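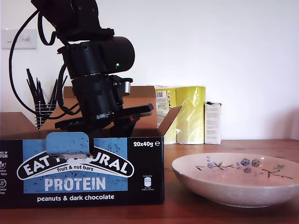 Figure 9.1 An open cardboard box on a wooden tabletop, with its flaps folded back.

Chapter 9
What Does Packaging Cost?

Most people who sell a product can tell you what they pay for a box. Ask what the box costs them and you will usually get the same number back. This chapter argues that the two answers should be different, and that a good deal of what is written about "smart" or "green" packaging depends on mixing them up.

Take the case of Jaslow, a maker of table lamps with a single warehouse in Wutstead. In December the company switched to a lighter shipping carton from a supplier named Grolance. The new carton was 17 percent cheaper per unit, and the purchasing manager, Colette Tanguy, reported the full 17 percent as savings. The report was accepted without a question. It left out breakage, the extra paper fill the packers had started using, and the time spent taping bottoms that had not needed a second strip before. Each of these was recorded somewhere in the company's books. They were under other headings.

By March 2022 the returns department had logged 3081 damaged lamps. Does that figure prove the new carton was a mistake? It does not, and you should be wary of anyone who says so. We would need to know how many lamps went out, how many were damaged in the same months under the old carton, and whether the carrier had changed its routes. Ysaline Vasseur, who took over the accounts that spring, found that the earlier returns had been sorted by customer complaint and could not be compared with the new ones at all. Both sides in the argument that followed had been quoting numbers that could not settle it.

The trouble is an old one. Nedeljković, whose model we take up in Section 9.3, divides packaging cost into purchase, handling, storage, loss, and disposal. The model is tidy and it is taught widely. It also assumes that a firm can measure all five, and we have our doubts. Loss is often guessed. Disposal is mostly paid by the customer, or by the customer's town, and so it drops out of the seller's figures entirely. A carton that looks cheap on the invoice may only be cheap for the person holding the invoice.

None of this means that cost figures are useless. It means you should ask where each one came from before you add it to another. The 20 problems at the end of the chapter give you invoices, packing logs, and return slips, some of them incomplete. In several problems the honest answer is that the records do not support a conclusion, and you will be expected to say which record is missing.

Before You Read
Find a recent package in your home or workplace. Write down every person you think was paid to handle it while it was empty. Keep the list, and compare it with Table 9.2 when you reach it.

9.1 Purchase Price and Its Limits

The purchase price of a carton depends on board grade, size, print, and order quantity. Of these, order quantity causes the most confusion. A supplier's price list rewards large orders, but a flat carton still takes up floor space, and floor space has a price whether or not the buyer's budget shows it.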